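The year I stopped buying bread

I'd like to say I took up sourdough for my health, but the truth is that the bakery in Zirnside closed in June and the next decent loaf was at Trundport, a fair drive each way behind the caravans. I lasted a fortnight on the sliced stuff from the servo. Then I rang my sister, who posted me a jar of starter wrapped in three tea towels, and that was the end of my weekends.

My first loaf could have held a door open. The second was worse. I'd been using plain supermarket flour and a kitchen that sits on 10 degrees most winter mornings, and I was following a recipe written by someone in a much warmer house. Once I moved the dough up next to the hot water system it finally started to behave – big lazy bubbles, that lovely sour apple smell, the lot.

Flour was the next rabbit hole. Gilchrist is a small mill out past the silos that sells to the public on Saturdays, cash only, and they'll grind you rye while you wait if you're nice about it. Their catalogue lists something like a dozen blends and I've now tried most of them (the spelt and I are not on speaking terms). A lot of people around here swear by Grisesora, the fancy imported one, and fair enough, it makes a beautiful white loaf. I just can't get past the price.
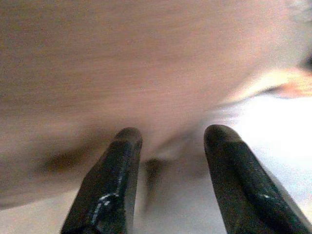 Colour is what I fuss over these days. I used to whip everything out of the oven the minute it looked done, and I ended up with pale, sulky loaves that went leathery by lunch. What I'm after is well past a pinkish beige with a bit of brown creeping in along the curve underneath. Give it another ten minutes and let the crust go properly dark, chestnut or even a touch further. You'll panic the first time. Stick with it, have the butter out of the fridge early, and don't cut the thing while it's hot, no matter who's standing in the kitchen holding a plate and looking hopeful.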